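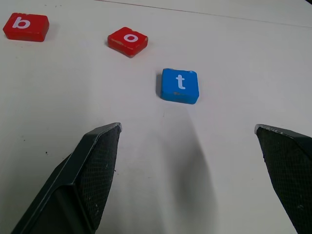
Rules for the bench

The first rule on the sheet at Kirkstead is that you write down what counts as finished before you switch anything on. It sounds obvious. Joanne Nuttall, who wrote the sheet, spent most of last winter finding out how rarely anyone did it.

Kirkstead is a small test house. It checks robot arms for firms that want an outside opinion before they put one in a packing room or a school workshop. Much of the work is done with children's letter blocks, because they are cheap, they have flat sides, and a person can tell at a glance whether a word has been spelled. The task might be to pick up a block and set it down in a marked place, or to put three of them in a straight row. A human toddler would be bored by it. The arms have mixed results.

"We had two people marking the same run," Nuttall says. "One passed it and one failed it. The block was in the right place but it was turned a bit. Neither of them was wrong, because we'd never said whether turned a bit was allowed."

The sheet now says. A block may be turned, but the letter must be the right way up to someone sitting at the front of the bench. Anything worse is a fail, and a fail is written down as one even when the customer is in the room.

The full set of rules runs to four pages and is kept in a plastic wallet on a hook by the door. Nuttall started it in October of last year and it has been changed often. Some of the entries are short enough to quote whole. "Pads before arms" means the grip pads are looked at before the arm is powered. "No tidying" means that once a run has started, the person at the bench doesn't nudge a block to help. That one is broken more than any other. People do it without thinking, in the way you would straighten a fork.

Wear gets a page to itself. Blocks chip at the edges after enough handling, and the paint rubs away to a paler layer. Grip pads pick up dust, and their edges fray. The old habit was to replace everything as soon as it looked shabby, but this caused trouble of its own. An arm that had done well on scuffed blocks would be tried on new ones and the figures would shift, and it was hard to say what had caused it. Kirkstead now keeps worn blocks in use and notes their condition at the start of each series. Pads are changed after 500 grips or at the first tear, whichever comes sooner, and the change is logged with the time and the initials of whoever made it.

Stanciu, a maker of sorting equipment, asked to use the sheet for its own trials this spring and sent back a page of objections. Most were about the table. The sheet had called for a plain pale surface and left it at that. Stanciu's people pointed out that a pale surface with a seam in it isn't the same as one without, and that a mark or a speck can matter to a camera close to the work. Nuttall agreed with them. The sheet now asks for a photograph of the surface from the gripper's own position, taken before the first run and again after the last.

They didn't agree about shadows. Stanciu wanted the lamps arranged so that the arm threw no shadow on the work at all. Nuttall thinks this is asking for a room that no customer has.

"If it only works with perfect light, I'd want to know that," she says. "I wouldn't want to hide it with a lamp."

The rule as it stands lets shadows fall where they fall, provided the lamps stay put for the whole series. Stanciu uses its own version.

Safety takes up the last page. The main points are plain ones. Hands stay outside the taped line while the arm is live. The stop button is pressed, and seen to work, at the start of every session. Fingers are left open when the arm is parked, so that nothing is held under pressure if the power goes. Anyone may stop a run, including visitors, and they aren't to be asked why until the arm is still.

That last rule came from Gelluta, a food firm which had its packing arm tested here. One of its line workers pressed stop during a demonstration and was questioned on the spot by three people at once. She had seen a cable rubbing. Her supervisor wrote to Kirkstead afterwards and suggested the wording, and it went in unchanged.

The longest series so far was for an arm called Nana, meant for use in sheltered housing. It made 3,514 attempts over 6 weeks, and every one has a line in the log. Nuttall is fond of that log, mainly for its dull parts. There is a stretch of failures in the second week which everyone blamed on the software. The log showed that a lamp had been moved the evening before — and the person who moved it had written it down.

She would like to see the sheet taken up more widely, though she doesn't expect it to be taken up whole. Larger firms have their own methods and their own lawyers. Smaller ones tend to ask for the first page and leave the rest. She sends all four pages anyway.

The next change is already pencilled in the margin. It concerns what to do when a block falls off the bench in the middle of a run. At present it's a fail and the run carries on with the blocks that are left. Two of the staff think the run should end there. It is down for discussion at the next review, after the item on spare lamps.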